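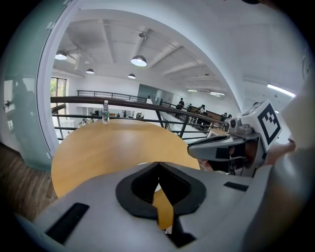

Que el problema nunca son las manos, que el problema es el reloj, me soltó una voz desde el otro lado de la mesa cuando yo llevaba media mañana quejándome de los dedos de goma. Y tenía razón, claro. Me fastidió un poco, porque yo había ido a Trernwood convencida de que iba a escribir sobre pinzas (ya tenía hasta medio titular) y acabé escribiendo sobre marcas de tiempo, que es un tema que no le vendes a ningún redactor jefe.

Trernwood ocupa dos plantas de un edificio con mucho cristal y mucha barandilla, y desarrolla software. No fabrican ni un tornillo. Lo suyo es el tramo que va desde que una persona coge algo con una pinza de mano hasta que un brazo es capaz de repetirlo, y en ese tramo caben más disgustos de los que yo imaginaba.

El primero se llama pose. Para que la grabación sirva hay que saber dónde estaba la pinza en cada instante y hacia dónde miraba. De eso se encarga Lastitz, el programa de la casa, que combina dos fuentes: lo que deduce del movimiento de la propia cámara y lo que lee en los marcadores cuadrados, esos dibujos en blanco y negro que parecen un crucigrama sin terminar. Cuando una pinza ve el marcador de la otra, Lastitz calcula la posición relativa entre las dos, y para cualquier tarea a dos manos eso vale oro. Abrir un tarro, por ejemplo, es casi todo posición relativa. Da igual en qué punto de la habitación estés.

El segundo disgusto es el ojo de pez. Con una lente tan abierta entra media sala, estupendo para orientarse (¡cuantas más esquinas, mejor!), pero las rectas se doblan y un marcador que cae cerca del borde llega hecho un chicle. La primera versión de Lastitz corregía la imagen entera antes de buscar nada. Lenta y bastante torpe, me dijeron. Ahora detecta sobre la imagen curva y corrige solo las cuatro esquinas del marcador, con lo que se ahorra un montón de cálculo y, de paso, unos cuantos saltos raros en la trayectoria.

Y luego el reloj. Dos pinzas, dos cámaras, dos relojes internos que derivan cada uno a su aire. Un desfase de 12 milisegundos no suena a nada, pero si mueves la mano deprisa ya son unos milímetros, y con unos milímetros de error la tapa no enrosca. Me enseñaron una trayectoria reconstruida de una sesión de marzo en la que la mano izquierda soltaba el vaso antes de que la derecha lo hubiera cogido. En el registro todo salía en verde. Estuvieron días buscando el fallo en la política de control, reentrenando, cambiando parámetros, y el fallo estaba en una columna de números que daban por buena.

Para eso tiran ahora de Nørgaard, una herramienta pequeñita que alinea las dos grabaciones buscando gestos que aparezcan en ambas. El truco me encantó: al empezar cada toma se abren y cierran las dos pinzas a la vez, un par de veces, como quien da palmadas delante de una claqueta. El cine lo resolvió hace un siglo con un trozo de madera.

Del lote con el que trabajaban el día que fui, unas 2400 tomas, Nørgaard había apartado 400. Pregunté si no dolía tirar tanto. Me contestaron que duele más entrenar con ellas, y que con las 2000 restantes el brazo se portaba mejor que con el lote completo. Muchas de las descartadas ni siquiera estaban mal hechas: se había perdido el marcador detrás de una muñeca, o alguien había girado demasiado rápido y el seguimiento se había ido de paseo.

La última pieza es Vudent, el planificador, y es la que más discusiones provoca. Vudent recibe lo que propone la red aprendida y decide si el brazo puede hacerlo sin retorcerse ni chocar con nada. Una muñeca humana hace cosas que a un brazo de seis articulaciones le cuestan un rodeo enorme. Hay quien quiere que Vudent corrija los movimientos sobre la marcha, y hay quien prefiere filtrar antes, en la grabación, y avisar a la persona con un pitido cuando se sale de lo alcanzable. Yo probé la versión del pitido. Qué manera de pitar, por favor. A la tercera toma ya movía los codos como si fuera de escayola, y me aseguraron que es justo la objeción del otro bando: el aviso te enseña a moverte como un robot y entonces pierdes la soltura que querías copiar.

De momento conviven las dos opciones y se activa una u otra desde un archivo de configuración. Pregunté cuál venía por defecto y hubo un silencio largo. Depende de quién haya subido el último cambio.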